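Arms on the tea set bench - who else has been moved over?
Gift packing and fulfillment board > Automation at work

kershaw_lane
17/12/2019

Hi all, long time reader, I mostly post in the shoe thread. I pack gift sets for a place called Monden (hampers, tea boxes, little hostess trays, you know the sort of thing) and since March one of our benches has had a pair of robot arms on it. I'm one of the two people who got moved off packing to look after it. Same pay so far. I'd love to hear from anybody who's been through this, because half my break room thinks I got promoted and the other half thinks I'm training my replacement!

Bench as it looks on a shift, bowl and cup and all: 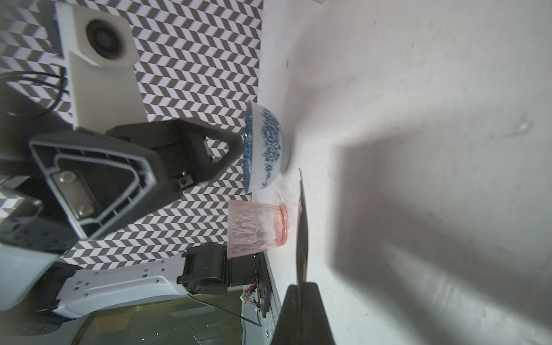
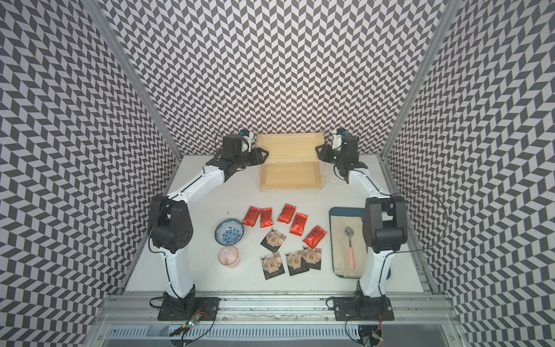

What my day is now

I set the pieces out, I start the arms, I watch, I write down what went wrong, I set the pieces out again. The things that go in the set are the same ones I used to pack by hand - the bowl with the blue flowers, the pink cup, the red packets, the dark sachets, the spoon with the pink handle. I used to do all that while talking to the woman next to me about her kitchen remodel. Now I'm at the bench by myself and my hands are clean and my brain is fried by two o'clock.

The good part is my wrists. I had a brace on for most of last winter and I haven't needed it since summer. The bad part is I sit still and stare, and I miss the noise.

trinodov_fan
Wrists are a big deal, don't let anyone wave that away. I was on the Trinodov line for years and I can't open a jar.

What do the arms have the most trouble with? On ours it was anything shiny or floppy.

kershaw_lane
Foil packets, by a mile. They slide, they crinkle, they sit on top of each other. A person just sort of scoops. The bowl I worry about more though, because if that goes on the floor I'm the one with the broom.

hado_nights
I'm going to be the grump. "Same pay so far" is the whole story. We had a crew of four on my bench at Hado before the machines came and there are 2 of us now. Management said the others would be "absorbed" and they were, into shifts they couldn't work because of their kids. Your wrists feel better, great, but ask where the hours went.

gareth_ackroyd
Don't agree with hado_nights here. I run a small floor (Gareth Ackroyd, I use my own name on here, always have) and we lost zero people. What we lost was the overtime in the holiday rush, and yes, some folks counted on that money and were mad at me. I get it. But I also had people quitting every January because their hands hurt. Last December the bench by hand did 3,269 sets. This December it's at 3,303 with the arms helping, so please, everybody who thinks these things are taking over the building, look at that gap.

hado_nights
So you bought robots for 34 more boxes? lol

gareth_ackroyd
I bought them so I'd have a crew left in February. But fine, that's fair.

kershaw_lane
See, this is exactly the argument in our break room, you two could come have lunch with us.

What I'd really like to know is what to ask for. My title still says packer. I'm resetting the arms, I'm checking cables, I'm writing up the misses, and there's no line for any of that on my review form.

trinodov_fan
Get the title changed first and the money second. We did it the other way around and got a one-time bonus and nothing after. Write down every task you do that wasn't in the old job, for around a month, with the time next to it, then ask for a sit-down. Keep your own copy at home.

hado_nights
Agree with that one hundred percent. Also ask who covers the bench when you're out sick. If the answer is no one, you've got some pull.

And ask to swap! An hour on the arms, an hour on regular packing. Staring at that zigzag wall all day would make me seasick.

kershaw_lane
Ha, the zigzag does get to you, I see it when I close my eyes. Swapping is a really good idea, I hadn't thought of it, and I'd get to hear how the kitchen is coming along. I'll start the list tomorrow and ask about swapping after the holidays.

gareth_ackroyd
Post what they say. I've got someone on my floor who's going to ask me the same thing and I'd like to have an answer ready.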